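Dramthorpe Guest Rooms: Condition and Furnishing Gallery
Tinitz House, upper floor
Updated Tuesday, August 8, 2023

The gallery covers the guest rooms on the upper floor of Tinitz House in Dramthorpe. It is kept for the turnover crew and for the owners, who use it to check furniture placement, surface wear and the condition of rooms between stays. Entries are short. Full measurements, fabric codes and cleaning intervals are in the room sheets, which hang inside the linen closet door.

Terms used on this page

"Turnover" means the full service between two stays: bed stripped, floor vacuumed, surfaces wiped, trash out, lamps tested. "Refresh" means the short service during a stay: litter picked up, bed straightened, towels changed. Guest clothing is not moved during a refresh unless it is on the bed or on the floor. In those cases it goes on the sofa or a chair, unfolded, and the move is written on the sheet.

Furniture layout

The bedrooms follow one plan where the walls allow it. The bed stands with its head to the wall and a nightstand beside it. Seating goes across the open floor from the bed, leaving a clear walking strip between the two. The strip should be at least 40 inches wide. Less than that and the vacuum head has to be turned on its side to pass the bed frame, which scuffs the upholstery along the lower edge.

Sofas are the low Karaki model. The seat is flat and firm and holds its shape well, but crumbs collect in the seam at the back. Use the crevice tool there on every turnover. Loose cushions are stood in the back corner of the sofa and are not laid flat.

Nightstands are the open-shelf type. The lower shelf stays empty between stays. Brass lamp bases are wiped with a dry cloth only. The Graltota polish used up to last year left a haze on the stems and has been withdrawn from the supply cart.

Bedding

White duvet, two-tone pillows, throw across the lower part of the bed. The duvet should hang evenly over the side. Fringed throws need to be checked for pulled strands before they go back on, and the fringe should stay off the floor where possible, as it gets drawn into the vacuum brush. 2 spare throws are kept in the linen closet, top shelf.

Floors

Carpet in all bedrooms. The pale pile shows dark specks and foil fragments clearly, so litter is collected by hand before vacuuming. Wrappers run over by the brush tear into strips and take longer to remove than the rest of the floor put together. Check under the nightstand with a flashlight.

Room 4

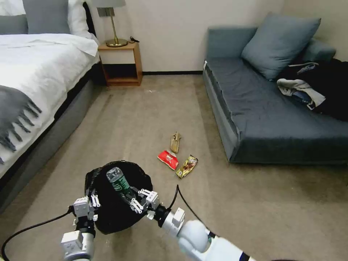 Room 4 before service. Litter on the carpet between bed and sofa: two snack wrappers, one red, one gold and brown, and a crumpled tan scrap. Clothing piled on the right end of the sofa.

Service order for this room: litter by hand, then bedding, then surfaces, then carpet from the nightstand wall outward. Clothing stays where it is on a refresh. On a turnover, anything left behind is bagged, tagged with the room number and taken to the front office the same day.

Bedding note: pull the throw up far enough to clear the fringe from the carpet before vacuuming beside the bed.

Parts and reorders

Replacement shades for the nightstand lamps are stock item 117. Order through the front office. Shades are gray fabric; do not substitute white, which shows dust marks at the lower rim within a few weeks. Sofa feet and felt pads are in the drawer below the fuse panel.

Next gallery update: end of August, after the carpet cleaning.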